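The price on the label is the small part

When Úna Ní Bhriain asked her company for money to buy a robot, she asked for one arm. This was in June, and she had never bought a robot before. She manages the packing room of Cullinane, a firm in Taltstead that sends spare parts for sewing machines to repair shops. The answer from the finance office came quickly. They said yes, but they wanted to know what else she would need, and she had no list to give them.

I visited her because I had heard the same story from other small firms. The first budget contains the machine and nothing more. After this come the table, the power supplies, the spare motors, the light, and the hours of a person who must learn everything from the beginning. These hours are the most difficult to defend in a meeting. A motor has an invoice and a learning person has only a salary, which the firm pays already.

Úna's plan has two stages, and she recommends this to anybody who asks. In the first stage the firm buys a small desktop arm, the kind which can be printed and put together in a workshop. It will never do real packing. It is there so that her people can find out what they want before they spend serious money. In the second stage, if there is one, they will write a proper order for an industrial arm with a supplier.

"I was afraid it would look like a toy and the directors would laugh," she told me. "One of them did laugh. Then he stayed in the room for two hours."

The person who does most of the work with the small arm is Rhun Vaughan, an electrician by training. He moved parts from one place to another with it for weeks, and he kept a notebook of each thing he had to buy or borrow. I was allowed to read it. There are 17 entries, and only 6 of them were in the first budget. Some are very modest: paper for the table, brackets, a longer cable. Others made him angry, for example a servo motor that he ordered two times because the first order was for the wrong voltage.

His advice is to buy spare motors on the same day as the arm. He waited four weeks for one motor, and in this time the whole project stood still. He also says that a firm should decide early where the objects will go after the robot picks them up. His own answer was an ordinary cardboard box. For the large machine it will have to be a conveyor, and the conveyor was not in any budget before he wrote it down.

Not everybody agrees with the slow way. Aisling Heffernan plans equipment for a bigger firm in Clevdale, and she thinks that a desktop arm teaches the wrong lessons. The small ones are light and forgiving, she says, and a person can stand beside them without much worry. An industrial arm needs guarding, a risk assessment and sometimes a stronger floor, and these can cost over half of the total. She would prefer to rent a real machine for a short time, even if the rent looks painful.

I think that both of them are right for their own size of firm. In Clevdale there is already a maintenance team and a yearly sum for new machines. At Cullinane there is Rhun, and he also repairs the lights.

Hortensia Iturra, who advises small workshops in Brarnby about grants, gave me one more point. Many firms ask for support after they have signed the order, and in her experience this is usually too late. She asks her clients to write down the running costs for three years before they speak with any seller - electricity, repairs, training, and training again when the first trained person leaves.

Úna has now put these lines in her own table of costs. The request for the second stage goes to the directors before the end of the year. She has left the conveyor in, and she has added the spare motors on a separate line, so that they cannot be removed without a discussion.

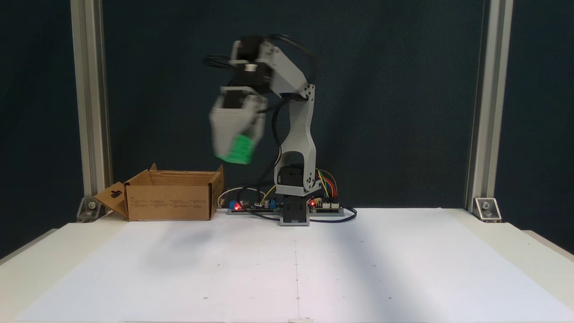

A desktop arm carries a green block near an open cardboard box, with its control boards on either side of the base.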